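Three of us went down to Fedasano on Tuesday for the open day, and I'd been looking forward to it for weeks (I'd even bought a new notebook, which I left on the train). Tae-yang Ok met us at the door with lanyards and very strong coffee, and then we were straight into it.

The first room was all screens. Josée Gagnon goes through the recordings that come in from people's homes and marks where each task starts and stops. She had 357 clips in her queue that morning and hoped to get it down to 60 by teatime! She let me try one and I was hopeless - I kept marking the start far too late, after the fingers had already closed.

Then the bit I'd really come for, the hand-held grippers. You hold the thing like a big pair of tongs, the camera rides along with it, and you just get on with tidying up. It's lighter than I expected but my wrist was grumbling after two goes. Lwazi Buthelezi told us dining tables are his favourite, all that crockery at different heights, and plates are harder to get hold of than they look. I believe him, I chased a saucer halfway across a worktop. 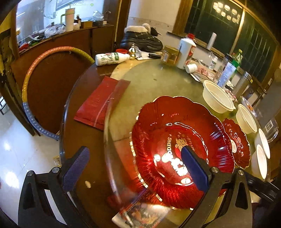
Does a person have to do every task perfectly for the recording to be any use?
Josée keeps plenty of the clumsy ones, as long as the job gets finished, so the system also sees how someone recovers from a bad grip.

Lunch was soup and rolls, and parking is free after the second roundabout if you're driving. They're doing another one in April and I've already put my name down.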